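Where Do the Dead Batteries Go? Household Battery Storage and Disposal in Fladirness

Student project report
Authors: Ailbhe Ó Néill, Walter Mosquera, Afonso Magalhães
Project supervisor: Rónán Ó Dálaigh
Submitted Jun 28, 2025

Summary

This project looked at what people in Fladirness do with small household batteries once they stop working. We used a paper questionnaire, interviews in people's homes and a visit to the drop-off point on Sheehan Street. Most households that answered keep dead batteries at home for a long time, often mixed in with good ones. Many did not know that the town has a drop-off point. We suggest a second collection box closer to where people shop, and clearer labels on the one that exists.

1. Background

The idea came from a talk on waste sorting at our school in September. Paper, glass and food waste were covered in detail, and batteries got one slide. Afterward we asked our classmates what happened to batteries at home and got very different answers. One family taped them and drove them to the depot. Another put them in the kitchen trash. Several said there was a drawer.

Small batteries come in two main groups. Single-use ones are mostly alkaline, and these go into clocks, flashlights, remote controls and toys. Rechargeable ones are mostly nickel-metal hydride or lithium-ion. Lithium batteries are the bigger safety concern, as they can catch fire if they are crushed or if the terminals touch metal. Button cells are a separate problem, because small children can swallow them.

2. Questions

We wanted to find out the following:
How long do people keep dead batteries before getting rid of them?
Where in the house are they kept?
Do people know about the drop-off point?
Does the type of home (house or apartment) make a difference?

The last question had to be dropped. We did not get enough answers from apartments to compare the two groups.

3. Method

We printed 600 questionnaires with one page of questions each. They were left in mailboxes in the streets between the river and the Jurkonmont road, and a return box was placed at the library desk. In hindsight the return box was too small and was taken for a suggestion box during the first week.

For the interviews we used a list of set questions, but we let people talk if they wanted to. Each interview took place in the home so that we could see where batteries were stored. Two of us went each time, one to ask and one to write. Walter made the interview forms and Ailbhe typed up the notes. Afonso handled the questionnaires and the tables, which are in a separate file.

We also spoke with Anderson Barbosa, who runs the recycling depot. He let us watch a container being emptied and sorted.

4. Results

4.1 Questionnaires

We got 75 completed forms back. A few had answers missing, but we kept them in and counted only the questions that were filled in. The most common answer to "How long do you keep dead batteries?" was "more than a year." The next most common was "I don't know." The kitchen drawer was the usual storage place, followed by a jar or bowl in the hallway.

Fewer than half of the people who answered knew about the Sheehan Street drop-off. Among those who did know, distance was the main reason given for not using it. Some people said they had gone there once and could not tell which slot was for batteries. We checked this and agree that the sign is hard to read from the sidewalk.

4.2 Interviews

We did 10 interviews. In most of the homes, used and unused batteries were in the same container. People told us they test them by putting them into something and seeing if it turns on. Nobody we interviewed owned a battery tester, although two people had once had one.

Remote controls came up more than any other item. People take the batteries out of one remote to use in another, and the first one is then left empty until somebody wants it again. One woman said that in her house the same pair moves between the TV remote and the wall clock. 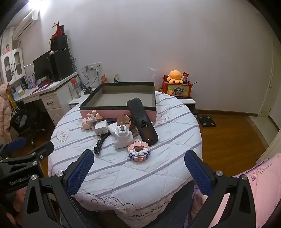

Figure 1. A remote control with its battery compartment open.

Children's toys were the second most common item. Parents said toys use up batteries faster than anything else in the home, and that the small screws on the covers make changing them a chore. One father had switched to rechargeable cells from Ridix and was happy with them, except that the charger was always being unplugged to make room for a phone.

Older people were more careful than we had expected. They were more likely to keep dead batteries apart and to bring them in with other items on the same trip.

4.3 Depot visit

The container holds 1,000 batteries if they are all the AA size, according to Mr. Barbosa, but in practice it is full sooner than that. He said the biggest problem is lithium batteries with bare terminals. Staff have to pick these out by hand and tape them. He would like people to do the taping at home.

He also told us that the container fills up right after the winter holidays and then stays half empty until spring.

5. Discussion

Our main finding is that storage comes before disposal. People are not refusing to recycle. They put the battery somewhere for now, and it stays there. A leaflet about recycling may not help much if the person has not yet decided that the battery is dead.

The results have limits. People who care about waste are probably more likely to return a form, so the true share who know about the drop-off may be lower than we found. All the interviews were with families we knew or neighbors of theirs.

6. Suggestions

Put a second collection box in or near the supermarket.
Repaint the sign at Sheehan Street with larger letters.
Give out small bags with two pockets, one for good batteries and one for dead ones.
Print the taping instructions on the bag.

We sent these to the town office and have been told they will be looked at with the next waste plan.

7. Thanks

We thank Mr. Barbosa and the depot staff, the library for the desk space, and all the families who let us look in their drawers.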